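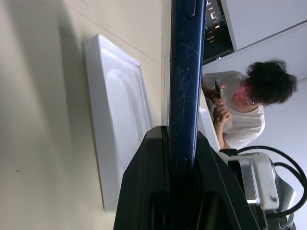 I've been putting off selling my old phones for most of the year. They live in the bottom drawer of the desk with the dead chargers, and every time I go looking for a battery I tell myself I'll deal with them. With Christmas coming I finally made a start. The first thing to go is a navy blue one, and the first job was being straight with myself about its condition. Get the edge of a dark phone near a light and every fine scratch and scuff shows up white along it. I'd have called mine "good" from memory. Now I'd call it "used, marks on the sides" and price it to match.

I've bought enough second-hand gear to know what annoys me as a buyer, and the main thing is a phone that turns up rattling loose in a padded envelope. So I keep the boxes. My partner thinks this is a sickness. There is a shelf in the garage with 12 of them on it, including one for a Sorensen alarm clock we gave away years ago, so she may have a point. But a phone in a proper box with the proper tray is easier to post and looks cared for.

Before anything went in a box I did the boring part. Backed up the photos, signed out of everything, took out the SIM, ran the reset. Then a wipe over with a microfibre cloth, a bit of extra time on the camera lenses, and a wooden toothpick for the grey fluff in the charging port. I used to use a pin for that. Don't use a pin.

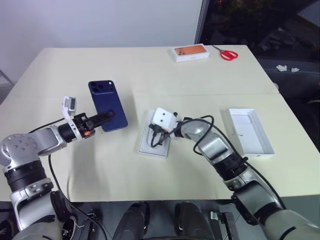
Navy back, three lenses, out on the cream table.

The table matters more than you'd think. I tried doing this on the couch in August with a Vuletti tablet and lost the SIM tray down the side of the cushions. It took me 13 minutes and a torch to get it back. A pale, clear tabletop is much better, as anything small and dark stands out on it. Ours has a join across the middle, so I keep screws and SIM trays well away from that.

Next is the packing. The order I've settled on goes like this.

Step 1. Open the box and put it to one side
Get the lid off and leave the box sitting open within reach. If there are old receipts or stickers in the bottom, take them out now.

Step 2. Put the phone with its tray
I lay the phone face down, back up, on the moulded plastic insert and check I've got the right one. I have mixed these up before. A Wistar tray is very nearly the size of a Unard tray and you only find out when the lid won't close.

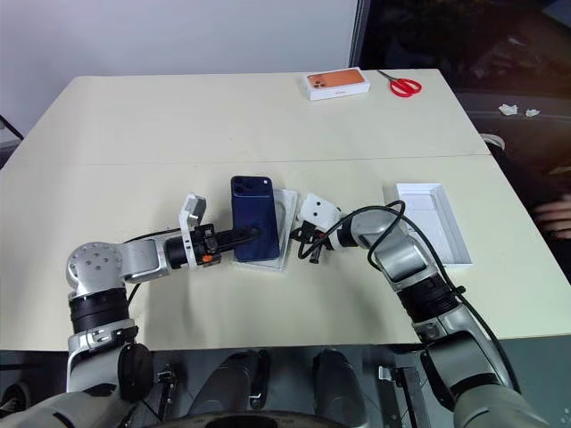
Step 3. Close it up and label it
Lid on, one strip of paper tape, and the model and storage size written on the tape. I don't write on the box itself. The buyer might want to sell it on one day too.

I've listed the blue one at 200 dollars with the box included. Wendell Castellanos from my old work has already asked if I'd take less, and I said I'd think about it after the weekend. The tablet is next, once I find its cable.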